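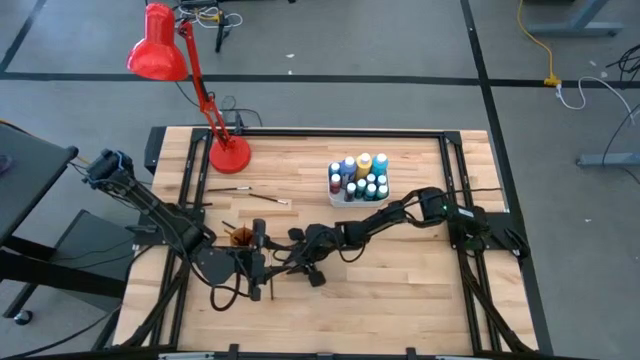 A thin brush over butcher block: plenty of sign painters still start with a bare board.

The Slow Return of the Painted Sign

15/02/2022

Walk down the main street of Imholm on a clear morning and you'll find yourself reading everything. The bakery has its name in fat cream letters with a brick-red shadow. The shoe repair shop has a curl on its R so long that it runs under the next three letters and comes up for air by the door. I stood in front of that R for far too long, and I'd happily go back tomorrow!

Hand-painted signs are having a wonderful time in small towns right now, and Imholm (population 3012) is a great place to see why. Vinyl pushed the old trade out of most streets years ago. It was quick and cheap, and it looked the same in every town. Then a few shop owners began scraping it off, found ghost letters on the brick underneath, and wanted the real thing back.

The tools have hardly changed. A sign painter needs a few long-haired brushes, some enamel, a stick to steady the wrist and a piece of chalk. The long hair holds a lot of paint, so a good hand can pull the whole side of a capital L in one go. Beginners wobble. They also load too much paint, and then they learn about turpentine.

At the weekend classes in nearby Hulau, the first day is all strokes: down, down, down, then curves to the left, then curves to the right. You don't get a full alphabet until after lunch on Sunday, and by then an S feels like a mountain. I painted 5 that I'd show to another person. The rest went under a coat of white.

What I love most is how these signs age. Enamel fades softly, and a faded sign can be touched up by the next painter along, who will leave a little of their own style in the corners. On the old feed store in Usuga you can pick out at least two hands in a single word.

The Hulau classes start up again in September. Bring an old shirt.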